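Filtby Leaf Brooch, gold and green

Item 606. One in stock, sent out in a little card box with tissue.

I've been selling old costume jewellery for 12 years now and I still go a bit silly over a leaf. Flowers I can take or leave, and don't get me started on bows, but put a good leaf in front of me and I'll have it on my coat before I've asked the price! This one came in a mixed tin from Tülin Keskin, who clears houses up our way and always rings me before she rings anyone else (thank you, Tülin). There were a lot of broken clip-ons in there and one very nice leaf.

The body is packed with small stones, pale yellow on the upper part and going deeper and more golden as you get down towards the bottom. Then there's the green, a sort of teal, which branches out from the middle along the veins. I love that bit. It stops the whole thing being too autumnal, so you can carry on wearing it in June without feeling you've forgotten to change the calendar. The little stem is gold-toned and curves off to one side.

Maple or grape? Annatjie Lekota, who helps me on the Sunday stall, is firmly for grape, and I've gone back and forth so often that I just put "leaf" in the title and left it at that.

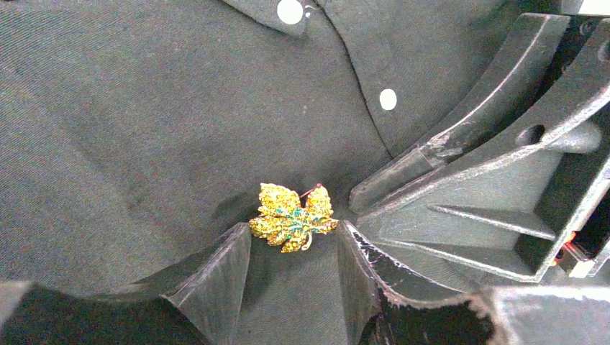 I'm a great believer in wearing this sort of thing on dark, plain cloth. Charcoal is lovely with yellow, softer than black, and a twill has enough body to hold a brooch up properly. Try it on a jacket, or a heavy overshirt, or a big scarf if you fold it over double first. I wouldn't put it on silk or a fine knit. You'll get pulls, and then you'll be cross with me.

If you're fixing it to a shirt or jacket with buttons, have a play with where it sits before you commit. I like mine off to one side and a touch lower than people expect, well clear of the collar. Up by the neck it can fight with your earrings. White buttons are no trouble at all with these colours, by the way, and I think they look rather fresh.

Looking after it: a dry soft brush, the sort you'd use for a baby's hair, and that's your lot. Please don't dunk it. Water gets in behind the stones and sits there, and no amount of airing will get it out again. Perfume and hairspray first, brooch last. Keep it on its own in the box, or it'll rub against everything else you own.

No maker's name that I've found, so I'm not going to make one up. Filtby is just what I call my own shop range, everything I've picked out and checked over myself.

Postage is tracked and I do the parcels on 7 different trips a fortnight, or that's how it feels, so it won't hang about. If it isn't for you, send it back within 12 days in the same box and I'll refund you. Want to see it next to something else from the shop? Drop me a message and I'll lay them out together in the evening when the phone's gone quiet.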